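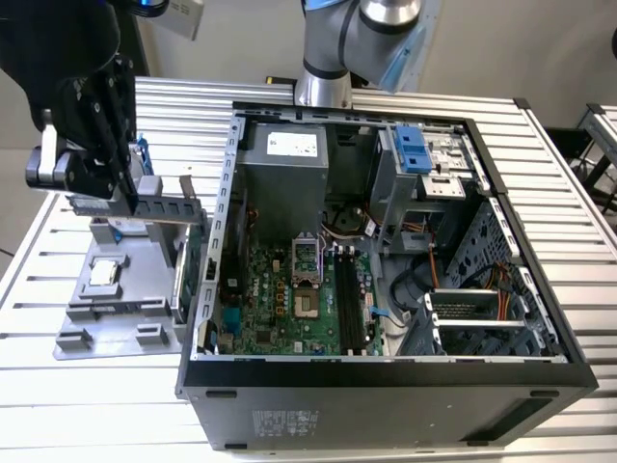
4.2 Scheduling two arms over one computer case

Desktop computers suit our planner well, as most steps need room that a neighbouring step also wants. Swai, our task planner, turns a parts list into a graph of moves and hands each move to one of 2 arms. Dindetti then checks the paths against a shared model of the case, the fixture tray and both arms (Figure 3).

Early versions locked the whole case whenever one arm was inside it. This was safe but painfully slow! We now lock small regions instead – the socket, the memory slots, the drive bay – and let an arm claim the next region while it is still leaving the last one. The planner may also park an arm at the edge of the case with its part already in the gripper.

We ran the region locks in simulation on 1,729 task orders, with a budget of 100 ms for each path check. What pleased us most was how readable the plans became: a person can follow the list of claims and spot a poor ordering at a glance.

Figure 3. The two-arm cell. One arm holds a long grey bracket over the left edge of the open case, with the second arm behind the far side. The processor rests in a recess of the 3D-printed tray, and the load plate of the socket is raised.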